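Robots That Handle Wrapped Food: Rules and Good Practice

From the Garnon Handbook, an encyclopedia of small automation. Entry written by Rawan Salameh.
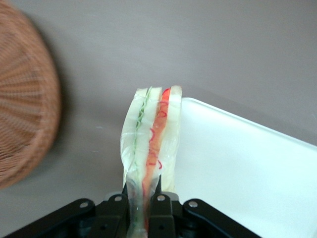
When I started on this entry I figured I'd find one rulebook for robots that move ready-to-eat food, read it over a weekend, and boil it down. No such luck! What there is instead is a pile of overlapping rules: general machine safety, robot safety, food contact, cleaning, plus whatever your local health inspector cares about most. I've spent a good part of my working life at the place where those piles meet (mostly sandwiches, some pastries, one awful winter of hard-boiled eggs), and this is how I'd sort them out for somebody coming in fresh.

Scope

The entry covers robot arms that pick up single food items that are already wrapped or bagged and set them down somewhere else: a tray, a shelf, a box, a counter. It doesn't cover slicing, cooking or filling, where the food is open and the rules get a lot tougher. Wrapped food sits in a kind of middle ground. The wrap is a barrier, and most people treat it as one, but it's a thin barrier, and a robot can put a hole in it much faster than a person can notice.

Where the rules come from

For the robot itself, the usual starting point is ISO 10218, which comes in two parts, one for the robot and one for the whole setup around it. If people are going to share the space with the arm, there is also ISO/TS 15066, which deals with contact between people and robots. For machines that handle food there's ISO 14159, on hygiene in machinery design. In the United States you also have the Food Code, which is a model that states and counties adopt in their own versions, so the copy you need is the one your own county uses. Please go and read the current text of anything you plan to rely on. Standards get revised, and an encyclopedia entry is a bad thing to hand an inspector.

One point trips up nearly everyone I've trained. A robot that arrives with safety paperwork is not a safe setup. The paperwork is for the arm. Once you bolt on a gripper, stand it next to a table and give it a job, you've built something new, and the person who put it together has to look at the risks of the whole thing. If that was you and a friend on a Friday-afternoon sort of mood, well, it's still you.

Food zone, splash zone, and the rest

Hygiene people like to split a machine into zones. Surfaces that touch food are the food zone. Surfaces that could catch a splash or a crumb that then finds its way back to the food are the splash zone. Everything else is the non-food zone and gets easier treatment.

With wrapped items it's tempting to say the gripper is never in the food zone, since all it touches is film. I used to say so myself. Abhishek Rawat, who ran the trials with me at Trivano, talked me out of it over one very long lunch. His argument was simple: decide by what happens on a bad day. A wrap opens, tomato gets on the fingers, and the next item is picked with the same fingers. So we wrote our house rule to treat the fingertips as food zone, the linkages just behind them as splash zone, and the arm from the wrist back as non-food. I still think that's a sound split, and I've carried it to every job after that one.

Screws, gaps and corners

Plenty of grippers on the market were made for labs and workshops. They have exposed screw heads, open linkages, and pockets between the moving parts where a bit of lettuce can live happily for a week. They're fine for working out motions and grips. For daily service with real customers, you want to go over each of those spots and ask how a person with a cloth would clean it.

Things I check before I let a gripper anywhere near a food line:

Screw heads. Are they smooth, or do they have sockets that hold gunk? Could one back out and drop? Mark each screw with a line of paint pen across the head and onto the body, and you can spot a turned one at a glance.

Fingertips. Can they come off without tools? If cleaning takes a hex key, cleaning will get skipped.

Color. Blue is popular for soft tips and pads in food plants, for the plain reason that hardly any food is blue, so a torn piece shows up. Black parts hide dirt well, and I'd rather have dirt that shows.

Grease. Any joint that sits over the product should use a lubricant rated for incidental food contact. Keep the data sheet where you can find it.

Where to grip

This is good practice more than law, but it's the part I get asked about the most. A sandwich in film gives you two choices: squeeze the body, or take hold of the spare film where it's gathered. Squeezing the body is steady, but bread has no strength to speak of and the fillings slide. Holding the gathered film keeps force off the bread, and the fingers stay farther from the food. The cost is swing. A sandwich on a pinch of plastic can tip, turn or sag, and a quick move makes all of that worse.

My own habit is to favor the gathered film when there's enough of it, slow the arm down, and keep the lift low. If the film is short I go for the body with wide soft pads and the lightest force that holds. Whichever you pick, write it down, along with the force setting and the top speed. "It seemed fine" is not a setting.

At Trivano we ran 200 picks for every new wrap before we signed off on it, and all 200 were looked at by a person under a good lamp. That number came from us, by the way, and I've seen other shops use more or fewer. What matters is that you pick it ahead of time. On one film from a supplier called Jidska we found 11 wraps with pinholes right at the grip point, and you couldn't feel a single one of them with a bare finger. A drop of colored water inside an empty wrap showed them up right away — cheap test, highly recommended.

Trays, baskets and the table

People spend weeks on the robot and then grab whatever container is closest. The containers are part of the setup too! A smooth, hard tray with rounded edges is easy to wipe and easy to check. Woven baskets look lovely on a counter, and customers like them, but the weave traps crumbs and can't be cleaned the way a tray can. If you want one for display, use it only for items that are fully wrapped, put a washable liner in it, and keep it off the side where damaged items go.

The table should be smooth and a plain color that your camera likes. Matte is better than shiny, as clear film already throws enough glare at a vision system without the table joining in. Give each container a fixed home, mark it, and check it at the start of each shift. A tray that has crept over by the width of a thumb turns a gentle place into a drop.

People near the arm

Small arms look harmless, and I've watched grown adults reach right past one to straighten a napkin. Keep speeds low wherever a hand could get in. Look hard at the spots where fingers could be caught: between the gripper fingers, between the linkages, and between the gripper and the rim of a tray. That last one gets left off the risk sheet all the time. Put the stop button where a person on either side can hit it without leaning over the table, then have everyone press it once for real during training.

Dropped and doubtful items

Write one rule and keep it short. Ours at the Hailu counter was this: if the robot drops it, or a person isn't sure about it, it goes in the discard bin, and the grip tips get wiped before the next pick. No re-wrapping, no second looks. It cost us a few good sandwiches a day and saved a great many arguments.

Cold food has a clock on it as well. A robot that stops with a full table in front of it isn't hurting anybody, but the food is warming up while someone hunts for the manual. Set an alarm on the stop itself, and decide beforehand who clears the table.

Records

Keep a log of cleaning, tip changes, stops, drops and setting changes. Paper is fine. I change soft tips every 2,000 picks or at the first nick, whichever comes first, and I write the count on the sheet each time. The longest sheet I ever filled had 212 lines on it, most of them in February, when a new wrap came in and we were fiddling with the grip every few hours. It's dull reading, but Abhishek found a worn finger from it by noticing that the drops bunched up late in each tip's life.

Still argued over

Whether a torn wrap should count as an incident or just as waste. Whether a gripper should be washed or swapped in the middle of a shift. Whether a camera mounted near the gripper counts as splash zone (I say yes, Abhishek says it depends on the housing). If you have good numbers on any of these, send them to the handbook and I'll work them into the next version of the entry.

See also: Soft grippers; Food zone; Risk assessment for small cells; Clear film and machine vision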